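Fatgate Bench

The Fatgate bench is a two-arm plate handling setup designed and built in a shared workshop, the Fatgate, by members with an interest in home biology and small-scale automation. It moves multi-well plates between fixed holders on a table, using one arm at each end. The bench exists in two forms, a physical build and a simulated model, and most changes are tried in the model first. The control software is called Jisturar.

Background

The Fatgate began as a woodworking and metalworking space and added an electronics room later. Work on plate handling started there with a single hobby arm bolted to a shelf. The arm could lift a plate but could not reach both ends of the shelf without twisting its cable, and it was retired after one winter. The two-arm layout was drawn up in January as a replacement.

Early plans called for a sliding rail under one arm. The rail was dropped on grounds of cost, and the second arm took its place. Both arms were bought used and rebuilt in the electronics room, with new cables and new finger pads.

Layout

The arms stand along one long side of the table, each on its own base platform. Keeping the bases off the table means that a knock to the tabletop does not shift the arms, but it also means the table has to be set back in position if it is moved. The plate holders sit on a board in the middle of the tabletop. The board is known in the workshop as the Boychuk board, after the street where the first one was cut.
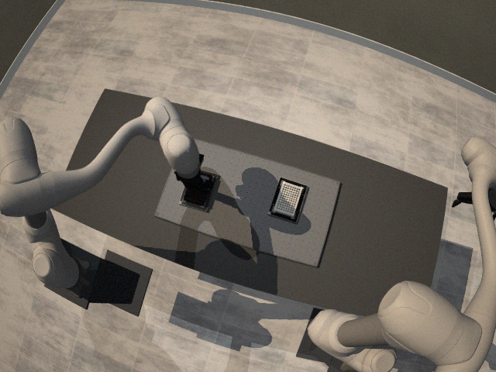 Holder positions are stored as offsets from one corner of the board. When the board is turned or shifted, only the corner and the angle have to be measured again, and the rest of the positions follow. Members do this with a steel rule and a touch probe. A full recalibration takes 30 minutes, most of it spent on the probe.

The grippers close from two sides and are limited in force by the software. A plate gripped too high tends to tip as it leaves the holder, so the default grip height is 4 mm above the holder rim.

Simulation

The simulated model was made with Verkari, a scene editor written by members of the same workshop. It holds the arms, table, board and holders at full scale. Jisturar sends the same commands to the model as to the real arms - the only setting that differs is the connection address.

The longest unattended run in the model reached 2291 transfers before it was stopped to change the holder spacing. On the physical bench the longest run is 53 transfers. It ended when a plate caught on the rim of its holder.

See also

Laboratory automation
Microplate
Hackerspace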